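Renato Toledo and the Matham Longboard

Wednesday, January 8, 2020

Renato Toledo occupies a modest but important place in the history of longboard skateboarding. He is best known for the Matham, a 119-centimeter deck that he began shaping by hand in a rented garage in Aravena. Before that he had spent 14 years building furniture, and the habits of that trade are evident in all of his boards.

Early longboards of the region were cut from flat planks and tended to lose their shape after one season of riding. Toledo pressed thin layers of maple together over a curved form, which gave the deck a slight upward bend in the middle. Under the weight of a rider the bend settled almost level, and the board kept its spring. The first series consisted of 73 decks, each signed on the underside in pencil. 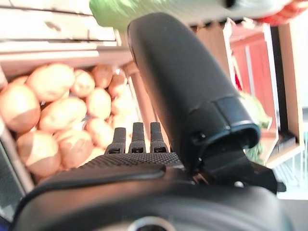
A shallow wooden crate of potatoes, with a second crate to the right.

Olga Espinoza was the first rider of note to adopt the Matham. She entered it in the Imero downhill race, held every April on the old quarry road, and placed second against riders on much stiffer equipment. Her result brought Toledo more orders than he could fill alone. He entered into an agreement with Prudis, a small manufacturer of trucks and wheels, under which the company pressed the decks and Toledo inspected them before sale. Production under this agreement reached about 870 boards.

The later Prudis decks differ from the garage series in several respects. The nose is narrower, the truck holes are drilled slightly farther apart, and the pencil signature is replaced by a stamp. Collectors generally prefer the earlier decks. Riders are divided, and Espinoza herself has stated that she found the narrow nose easier to control at speed. 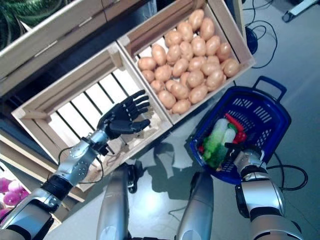
Can an original Matham deck still be ridden?
A sound deck may be ridden at moderate speed, provided that the layers have not begun to separate along the edges and that the truck holes are free of cracks.

Toledo withdrew from regular production when the agreement with Prudis expired. He continues to repair older decks at the Aravena garage and accepts a limited number of them each spring. Owners are asked to remove the trucks and grip tape before bringing a board in.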